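Cindthorpe Manipulation Software
Progress report to the Clellport fund, second reporting period
Prepared by the software lead, Pindby site

Summary

Work in this period went mainly into the data tooling and the training pipeline. The recording software is in daily use, the time alignment fault reported last period is fixed, and the first policy trained wholly on hand-held gripper recordings has been run in simulation. The planner rewrite is behind schedule. Spending is within the approved budget and we are not asking for any change to the total. We are asking to move one milestone, as set out under Schedule.

Recording software

The recorder now writes gripper pose, gripper opening and video into a single file per episode. Previously these were three files with separate clocks, and the merge step failed often enough that an operator had to check each one by hand. The merge step has been removed.

Operators start and stop an episode with a foot switch, so both hands stay on the grippers. A short tone confirms the start. If the tracker loses either marker plate for longer than the set limit, a lower tone sounds and the episode is flagged. Flagged episodes are kept but left out of training by default.

We set a target of 3000 usable episodes for the period and reached it in May. Most are two-handed tabletop tasks: picking up a soft object, passing it between grippers, and placing it in an open basket. The remainder are single-handed placements kept for comparison with the earlier set.

Time alignment

Last period we reported that gripper pose lagged the video by a varying amount. The cause was a buffer in the tracking driver that filled under load and emptied in bursts. The driver now stamps each sample on arrival, and the recorder reorders samples before writing. Lag across a full session is now under 20 milliseconds, which is inside the limit we agreed with you at the start. The old recordings can't be repaired to the same standard. We have moved them to the archive store and they are no longer used.

Perception

Marker detection works well in even light and less well when a plate is turned steeply away from the camera. We added a motion model that carries the pose through short gaps, and the number of flagged episodes fell once it was switched on. Long gaps are still a problem, mainly when the operator's wrist rolls outward during a hand-over.

Segmenting wire baskets remains difficult. The model tends to take the tabletop seen through the mesh as part of the basket, or to miss the front wall entirely. We tried two fixes. The first, training on more basket views, helped a little. The second, fitting a simple box shape to the detected rim, helped more and costs very little computing time. The box fit is now the default. It assumes straight walls, so baskets with flared ends are fitted slightly too small. This errs on the safe side for placing but wastes some of the opening.

Policy training

The current policy takes video and gripper state as input and puts out a short run of target poses for both arms. Training on the full set takes 40 hours on our own machine. We had budgeted for rented computing time and haven't needed it so far.

In simulation the policy picks up and places soft blocks reliably when the block starts near the middle of the table. Results are weaker when the block starts close to the basket wall, where one arm has to approach from above. There are few recordings of that case. Operators have been given a revised start layout so that the next batch covers it.

We haven't run the policy on the real arms. The safety checks in the controller have to pass first, and those depend on the planner.

Planning and control

The Zheng planner module was meant to replace our older two-arm planner by now. It handles single-arm motion well, and its collision checks are much faster than the old code. With both arms working close together on the same object, it sometimes returns a path that is valid for each arm alone but brings the wrists too near each other. We have written a test set that reproduces the fault and are adding a joint check at each step of the path.

The controller side is finished apart from the speed limits, which will be set once the planner is stable. Force limits, stop behaviour and the watchdog have all passed bench tests.

Tooling and documentation

The episode viewer has been rebuilt. It plays video beside the gripper traces and lets a reviewer trim the start and end of an episode without changing the stored original. The operator guide has been rewritten to match the new recorder, and the setup section now covers cable routing, marker plate mounting and calibration at the start of each session.

Schedule

Milestone 2, first runs on the real arms, was planned for the end of this period. We ask to move it to the end of the next one. No other milestone depends on that date, and staff time for it is already covered.

Risks

The main risk is the planner. If the joint check makes planning too slow for live use, we'll go back to the older planner for the first real runs, with the arms limited to low speed. A smaller risk is variety in the data. Nearly all recordings were made at one site under similar lighting, and we plan to record at Cindthorpe as well before the final evaluation.

Next period

Complete the joint check and speed limits.
Record the near-wall start layouts.
Retrain and compare against the current policy.
Begin low-speed runs on the real arms, subject to your approval of the revised date.

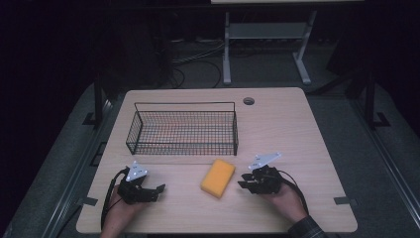 Figure 1. Tabletop task with two hand-held grippers, sponge and wire basket.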